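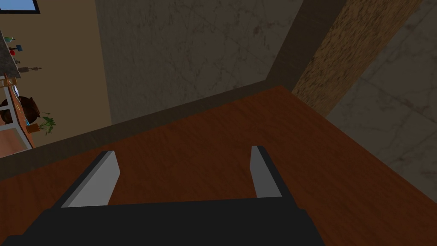
## Booking form: confirmation messages not reaching members

**Erasto Athumani** (site administrator, Korkano Model Society)

Good morning. I look after the website for our society, which was built with the Cirnach page editor. Members book places at our evening talks through the standard form. Since September, many of them have reported that no confirmation message arrives. The form itself records each booking correctly: of 274 bookings this season, every one appears in the table. I should be grateful for advice on where the fault may lie.

**drenska_help**

Thank you for your enquiry. Please confirm the following:

- the address shown in the "Send from" box of the form settings
- whether that address belongs to your own domain
- whether the missing messages have been found in junk folders

**Erasto Athumani**

The "Send from" address is my personal one, held with a free mail provider. Two members have found the message in junk. The others have found nothing at all.

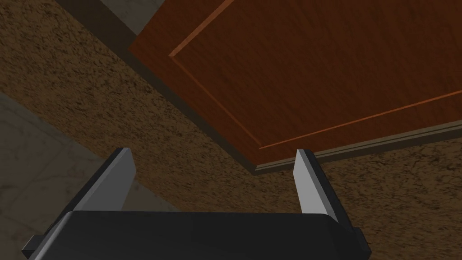
*Gripper and cabinet door, computer rendering.*

**drenska_help**

That is very likely the cause. The form sends through the site's own mail server but claims to come from the free provider. Many receiving servers will refuse such a message without notice. You should create an address on your own domain, enter it under "Send from", and place your personal address under "Reply to".

**xia_webmaster**

I must disagree in part. We changed our sender address in the same way and still lost messages. In our case the domain had no SPF record, and the new address made no difference until one was added. I would advise Mr Athumani to attend to the record first and leave the form as it is for the present.

**drenska_help**

With respect, an SPF record on the society's domain cannot help a message that claims to come from a different domain. Both changes are needed — the order matters less than completing the two of them.

**xia_webmaster**

I accept the point about the domain. I would still not describe the address alone as the remedy, as your earlier reply did. New users read these threads and stop at the first answer.

**Erasto Athumani**

I have now created a bookings address on our domain and entered it as advised. The record was indeed missing, and our host has supplied the line to be added.

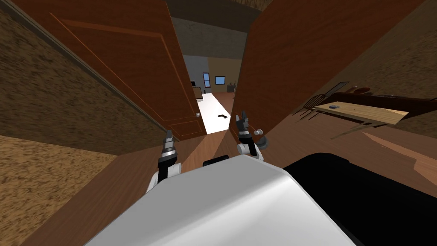

I have pasted it into the domain settings, where the panel states that changes may take up to a day. I shall make 18 test bookings on Wednesday, using several mail providers, and report the outcome in this thread.

**drenska_help**

Please include at least one provider from the group that received nothing. This thread will remain open until your results are posted.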